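The table that gets dressed twice

In the workroom at Tirgate, the tables are never bare for long. A cloth goes on in the morning, a second one goes over it by lunch, and by late afternoon there may be a third lying across a corner. The people who work there have stopped noticing. Visitors tend to ask if a party is coming.

Layering cloths is an old habit in homes with one good table and a lot to do on it. A heavy cloth protects the wood, and a lighter one goes on top and takes the stains. Svenja Wallner grew up with that system and still uses it. Her mother kept a felt pad, a plain cotton cloth and a printed one in the same drawer, and the printed one was the only one guests ever saw.

Wallner now buys table coverings for Flondivent, a small home goods shop with 2 rooms of stock and a cutting counter at the back. She says prints that imitate stone have been her steadiest sellers for four years. White marble goes to people with small kitchens who want the room to look lighter. Black marble goes to people who have children, or who eat a lot of tomato sauce.

Solid colors are harder. A pale pink or mauve looks fine on the roll and can look like a bandage on a large table. Wallner tells customers to take it home as a panel, less than the full width, and lay it at an angle so that whatever is underneath shows on both sides. The shop charges 15 dollars for a cut panel with one hemmed edge. Printed lettering on a cloth is a matter of taste. Some people like a few words near the corner, and others fold that corner under.
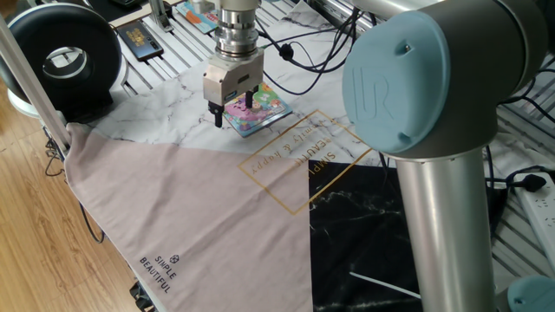
White marble print with a pink panel laid across it on the diagonal is a pairing Wallner would sell to anyone. A black marble print alongside is bolder, and the gray veining in the white helps the two get along. A child's picture book or card with a dark blue border is the brightest thing on the table, and next to cloths this quiet it doesn't need much company.

Rahel Marti disagrees about the angle. A cloth laid on the diagonal has slid off her table more than once, she says, and the last time it took the sugar bowl with it. She lays hers square, clips it at the short ends and wants the same drop on every side.

She has a point about the drop. When one edge hangs well past the table and the other stops short, the weight pulls the cloth toward the long side, and smooth fabric over smooth fabric moves easily. A thin grip mat between the layers fixes this. So does a row of stitched-in weights, the kind sold for curtains. Emil Marti used 4 large steel washers sewn into the hem, and they have been through the laundry with the cloth ever since.

Size is the other thing people get wrong. Measure the tabletop, then add twice the drop you want. For everyday use, eight inches of drop is plenty. Anything longer ends up in laps, and small children pull on it. A panel used as a second layer can be any width you like, but hang it over at least one edge. Stopping an inch short looks like a mistake.

Wash the layers separately the first time, and cold. Khadija Helmy, who does alterations at the Flondivent counter, has seen a pink panel turn a white print the color of salmon. She irons prints from the back and keeps them rolled on cardboard tubes – folds leave a crease that shows badly across a veined pattern. The tubes come free from the shop, and she hands out most of them in November, when people start getting their tables ready for company.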